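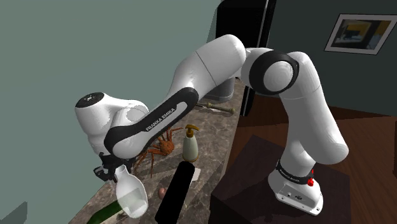

How to Compare a Comic with Its Animated Adaptation, Page by Page

Most comparison writing stops at the plot. The writer lists what was cut, what was added and which character got less to do, and that is the essay. This guide covers a slower method that looks at drawing, layout and timing. I use it with second-year students and it works for a weekly column just as well. It takes two evenings for a short film and longer for a series.

The running case is Flerkard, the harbor-town comic by Eugeniusz Nowicki, and the animated feature that Siham Srour directed from it. You can follow along with any pair you own.

What you need

A copy of the comic in the format it was first printed in, if you can get one. Collected editions often move page turns around, and page turns matter here.

The film on disc or as a file you can step through one frame at a time. Streaming players jump several seconds at a press and will drive you up the wall.

A spreadsheet or a ruled notebook.

Sticky flags in two colors.

Step 1: Read and watch once without notes

Read the whole comic, then watch the whole film, in that order, with at least one night in between. Don't pause. Afterward write half a page on what you remember of each. Keep that half page. When I did this with Flerkard I remembered the comic as a very dark book, and on checking it has more white paper than almost anything Nowicki has drawn. The darkness comes from a few night scenes near the end. The film really is dark for most of its length, and my memory had mixed the two.

Step 2: Pick your scenes

You can't do this for a whole book. Choose five scenes that exist in both versions. They should include an opening, a conversation where little happens, an action scene, a scene with no dialogue, and the ending. Flag them in the book with one color. Use the second color for pages you would like to check later but are leaving out for now.

The conversation is the one people skip. Don't skip it. Action scenes get the attention of the best animators on a production and tend to look good whatever the overall approach is. A talk across a kitchen table shows you how the film was made on an ordinary working day.

Step 3: Log the comic

Make one row per panel, with these columns:

Page and panel number
Size of the panel (full page, half, third, smaller)
Distance (far, middle, close)
Words in the panel
Background (full, partial, none)
Anything odd

Fill in the words column with a plain count. Be strict about the background column. A few speed lines behind a head count as none. A window frame and part of a wall count as partial.

The last column is where your essay will come from. In the rooftop chase in Flerkard I wrote "gutters gone" next to a run of panels where Nowicki lets the drawings touch. I didn't know what to do with that until much later, when I saw what the film did at the same point.

Note where each page turn falls. Draw a heavy line across the sheet.

Step 4: Log the film

Make one row per shot. A shot runs from one cut to the next. Use the same columns, with running time in seconds in place of panel size, and add one for camera movement (still, pan, push in, pull out, handheld).

Handheld needs some care with animation. There is no hand and in most cases no camera. What you are seeing is a drawn or computed shake that copies the look of live-action shooting. Log it as handheld if it reads that way, but remember when writing that someone decided on every wobble.

Frame counts are worth having for one or two shots. At 24 frames per second, a shot of 36 frames lasts a second and a half. That is very short for a drawing with a full background, and the opening of Srour's film has a whole string of them. Nowicki gives the same street a double-page spread you can look at for as long as you like.

Don't try to log every cut in a long action scene in one sitting. Accuracy falls off quickly. I do ten minutes of log, then get up.

Step 5: Line up the two logs

Put the sheets side by side and draw lines between panels and shots that match. Three kinds of match come up.

Direct. The shot uses the same composition as the panel. Mark it D.

Moved. The content is the same but the viewpoint has changed. Mark it M.

Split. One panel has become several shots, or several panels one shot. Mark it S and note the direction.

Some rows will have no partner at all. Leave them unconnected and circle them.

A high number of direct matches doesn't mean the film is closer to the book in feeling. Film frames have one shape from start to finish and panels don't. A tall, narrow panel of a boy at the foot of a staircase becomes something else when there is empty wall on both sides of him, even if the boy is drawn line for line the same.

Step 6: Look at line and color separately

Take one face from the comic and the same face from the film, at a similar size. Trace both. You don't need to draw well for this. Tracing makes you notice where the line gets thick, where it breaks off and how many strokes there are. Nowicki's faces have wobbly outlines that often fail to close at the jaw. Joris Wuyts, who designed the characters for the film, closed every outline so that color could be filled in cleanly, then put some of the wobble back in the hair and clothing.

For color, take one still from each of your five scenes and reduce each to its four or five main colors with paint chips or any picking tool. If the comic is black and white, do the same with its grays and screen tones. Then ask what the film had to invent. With a black-and-white source, every color in the film is somebody's choice, and the color designer deserves to be named in what you write. On Flerkard that was Arben Vukadinović.

Step 7: Bring in the makers' own words

Only now go to interviews, art books and commentary tracks. If you hear the director's explanation first you will find it everywhere in the film. Srour's commentary talks at length about newsreel footage, and after listening to it some of my students could see nothing else.

When you use a quotation, record where it came from and when it was said. Directors change their stories over the years, usually without meaning to. If two statements disagree, give both.

Production books can help with details you can't get from the screen. The Jurholm edition of the Flerkard storyboards numbers its drawings all the way through to 2402, and checking those against the finished film shows which scenes were rearranged late. The Konstantinidis paperback reprints a selection only, so it is less use for this.

Step 8: Write it up

Start from one circled row or one odd note, and describe it exactly. Mine was the missing gutters. At that point in the film the cutting stops and the chase runs on in a single long shot across the roofs. The two choices do similar work with different means, and that gave me a first paragraph with something in it.

Keep to two or three findings. Give page numbers and running times so that a reader can check them. Put the plot summary in four sentences or fewer.

Common problems

The release order is confusing. Some comics were still running when the film was made, and the ending was written twice. Find out which came first before you call anything a change.

Your translation differs from the subtitles. Count words in one language throughout, and say which.

Pages are mirrored. Older English editions of Japanese comics were often flipped to read left to right. Compositions in a flipped book will look reversed against the film. Check for left-handed characters and for lettering on signs.

The film has more than one cut. Boris Omerović edited both the theater version and the longer home version of Flerkard, and the silent scene is different in each. State which one you used at the top of the page, next to the edition of the book.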